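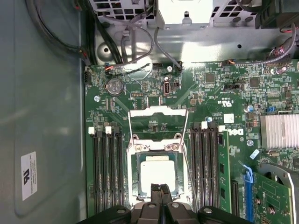 Thanks for coming. I was asked to talk for a short while about the open day at the Oberholzer works in Posgate, what we showed and what visitors asked. The job we demonstrated was handling the processor in an old desktop computer. For most of the day the machine on the bench was a Dell with its side off, and you can see the load plate swung up, the processor in its socket and the gripper tips just over the lower edge of it. There are four memory slots on each side, which leaves a fairly narrow lane for the gripper. Keep that lane in mind, it comes up again.

(Pause. Let people at the back find seats.)

Background, keep this brief. Oberholzer takes in office computers and strips them for parts. Vovik is the name of our bench robot project there. It started in December with one arm and one job. The open day was the first time anyone outside the building had watched it. The notes I wrote up afterwards are dated 2021-01-10 and I can send them to anyone who asks.

How the day ran. We let people in by groups and kept each group for one full cycle. A cycle was: arm comes in over the board, looks, moves down, takes hold, lifts, goes to the tray. A person opened the lever and load plate beforehand. Say this clearly. Several visitors thought the robot had done it, and we had not put it on the sign.

What went well. The approach was steady. We ran it slowly, at a setting we would not use in normal work, and people liked being able to follow it. The screen next to the bench showed the wrist camera view, and most visitors watched that more than the arm.

What went less well. The lighting. The hall lamps put a glare on the processor lid and the software twice refused to start the move. It was right to refuse, but it meant a group standing with nothing to look at. We moved a board across to shade the bench and carried on. Next time we bring our own lamp.

Also the noise. The fans in the hall drowned out the person speaking. If you are planning something like this, ask for a microphone early.

Questions we were asked, with the answers I gave:

Does it know which computer it is looking at? It has to be told the model. Kovum, the software we use for the parts list, holds 400 board layouts at present.

What happens with memory sticks fitted? They come out first. With both banks full the finger housings have less room, and we do not run it that way.

Can it put a processor in as well as take one out? Not yet. Fitting needs a much finer touch than lifting and we have only tried it on scrap boards.

How much did it cost? I said I would not give a figure on the day, and I will say the same today.

(If time allows, mention the 2000 processors set aside for testing. If not, skip.)

Next steps. A second open day, smaller groups, a better sign. After that we look at the lever. I can take questions now.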